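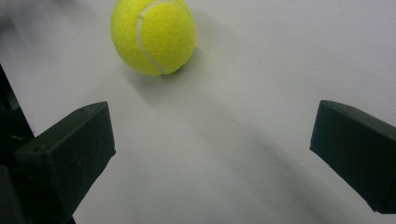 *One tennis ball, felt side out on a white surface.*

## Tennis balls around the house: what I'd bother with

Every tip list has a tennis ball in it somewhere. Put it in the dryer, stick it on a chair leg, rub it on the floor, keep your keys in it. I've tried most of these over the years and I'm not convinced half the people writing them down ever have.

**Scuff marks on hard floors.** Works, within limits. Rub the felt over a black shoe mark and a light one will come up in a few strokes. Anything you can feel with a fingernail is a scratch, and no ball is going to fix a scratch. The popular version has you cut an X in the ball and jam it on a broom handle. Mine popped off and rolled under the stove. I use my hand.

**The dryer.** Two or three balls in with a down jacket or a pillow do break up the clumps. I'll give them that. Whether they save any time is another matter. I ran the same load of towels with and without and got 40 minutes both times. They also make a racket, and a brand-new ball can smell of rubber when it gets warm. Wash them by themselves first, and stick to low heat. I wouldn't put them in with anything you'd be sorry to see covered in yellow fuzz.

**Chair legs.** Fine in a basement or a workshop. Cut a short slit, shorter than you think, and push the leg in hard. The felt picks up grit, and after a few months you're dragging sandpaper across the floor you meant to protect. I did 6 chairs and went back to stick-on pads before the year was out. If you do cut a ball, clamp it in a vise. A knife skids on that fuzz.

**Jar opener.** Half a ball, rubber side down on the lid. Decent grip, no better than a rubber glove, and you already own the glove.

**Parking the car.** Hang one from the garage ceiling on a string so it touches the windshield when you're in far enough. Marcelle Delorme put me on to this one and I argued with her about it. She was right. Hers has been up since 2000 and she has replaced the string once.

**Sore back.** Ball between you and the wall, lean, move slowly. It feels good. I make no claims past that, and keep it off your spine.

**Cobwebs, drain plugs, key holders.** Skip them. I tried a Rundach duster next to a ball on a pole and the duster won easily. As for the drain, a ball floats.

Old balls do for nearly all of this. The courts in Besulthorpe leave a bucket of dead ones by the gate, and I came home with 17 last February. Most of them are still in the bag.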